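About Wiltora

We love laundry! We know how that sounds, but spend a week with us and you may well catch it too.

Wiltora started as a Saturday class in Sallham, in a borrowed hall with two ironing boards and a lot of creased shirts. Today we teach folding, bed making and everyday clothes care to anyone who wants to learn – students moving out for the first time, new parents, people who have just gotten their own place and have run out of chairs to pile things on. So far 1,219 people have taken our basic course, and 94 of them came back to do it again with a friend.

Our classes are small and very hands-on. You start with towels, move on to T-shirts, and by the third evening you are wrestling with a fitted sheet (and winning, most of the time). We also run a linen care course called Disoto every April, which fills up fast.

T-shirts are still our favorite thing to teach. Everybody has them, and everybody has a different way of dealing with them. We like to work on the bed, where there is plenty of room to spread out. 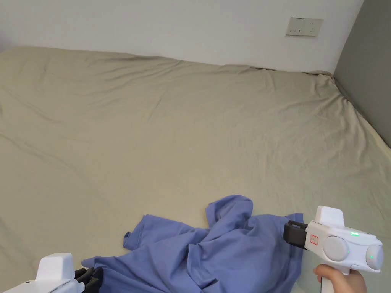
Find the shoulders first, give the shirt a good shake, lay it face down and smooth it from the middle out. Then sleeves in, sides in, and fold up from the hem. Do it ten times and your hands will remember it – we still get excited when we see that happen!

Our second room, in Thân, opened on 6 December 2021 and offers the same courses on weekday evenings. Bring your own laundry to either place, clean please, and as much of it as you can carry.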